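Halfdan Bech on winter legs and the new beginners' group in Kumard

June | By the Community Sport desk

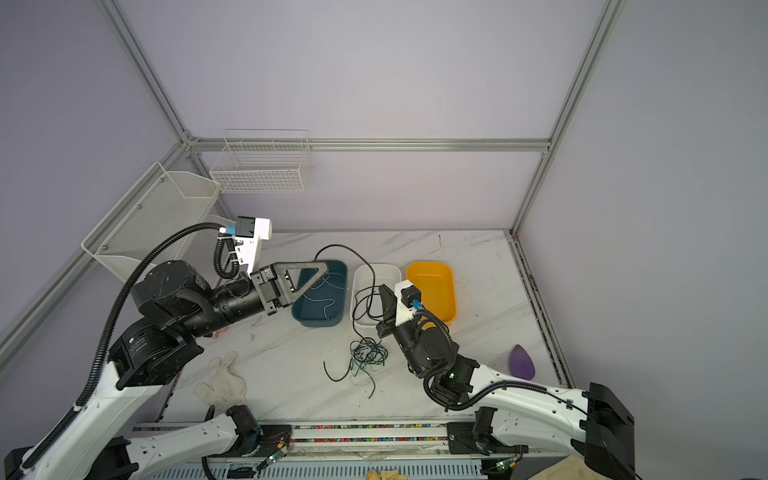 Halfdan Bech has coached indoor rowing in Kumard for nine seasons, and he speaks about it in the same calm way in which he counts the strokes. We met at seven in the morning, before his first group, and he had already written the session on a sheet of paper. He likes things to have a fixed place. When I asked him what a small club should buy first, I expected him to name a machine, but he talked about storage: white wire baskets on the wall, one hung high at the back and a bigger mesh one to the left above the corner of the table. "Put the small things up and keep the floor free," he told me. "A person who steps backward from a rowing machine does not look down."

He came to the sport late. Until he was thirty he played handball in Garba, and his knee ended that. A physiotherapist sent him to row for six weeks and he stayed. "I was terrible," he said. "I pulled only with my arms. After ten minutes I had to lie down, and a woman of seventy beside me was still going and talking about her garden."

From this he took the first rule of his beginners' group, which started in the spring: for the first three sessions nobody looks at the screen. The monitors are turned away, and people row by the sound of his voice. Legs, then back, then arms, and the same in the opposite order. Some of the new members find this boring and they say so. Bech does not mind. "If they see a number they want to make it better, and they make it better with the shoulders. Then on Thursday they call me that they have a pain in the neck."

The group has now 27 members, and the youngest is fifteen. I asked if it is difficult to train such different ages together. He thought for a while. "The young ones start too fast. The old ones start too slow. So in the middle of the piece they are all together, and this is very nice for me."

A normal session is one hour. There is a warm-up with hip movements on the mat, then four pieces of 600 meters with a slow rest between them, and then what he calls the kitchen work, meaning squats, step-ups and a plank. He got the name from his mother, who did her exercises while she waited for the potatoes. The members do not like the plank. He has shortened it two times and he says that he will not shorten it again.

In the winter the club took part for the first time in the relay in Tendgate, where a team rows in turns through the whole evening. Kumard finished in the lower half. Bech showed me the results, which he keeps folded in his training book. His team made 3,065 strokes, and he knows this because his daughter sat beside the machine and wrote them down in groups of ten. "The organizers did not ask for it. But she wanted a job."

What did he learn there? Mostly about the changeover, he answered. The other teams opened the foot straps before the last strokes were finished, and his rowers waited until the end and then began to search for the strap with their fingers. He believes they lost about half a minute in this way. They have practiced it since April, every second week, and now it goes well except for one rower with very big shoes.

The club has also a small sponsor, Brostico, which paid for the new seats and asked only that its name is on the shirts. The shirts arrived in a green that Bech finds difficult to describe. He wears his own under a sweater.

For the autumn he wants to open a second beginners' group at midday, for people who work in shifts. He needs one more coach for this, and he has asked two of his former rowers, who are both still thinking. He would also like to go back to Tendgate with two teams. I asked him what place he hopes for.

"I would like to have clean changes," he said. "And that they eat before. Last time they did not eat."

Then the first members came in and he went to turn the monitors to the wall.

Filed under: Local Clubs, Indoor Rowing, Interviews
337 shares | 6 comments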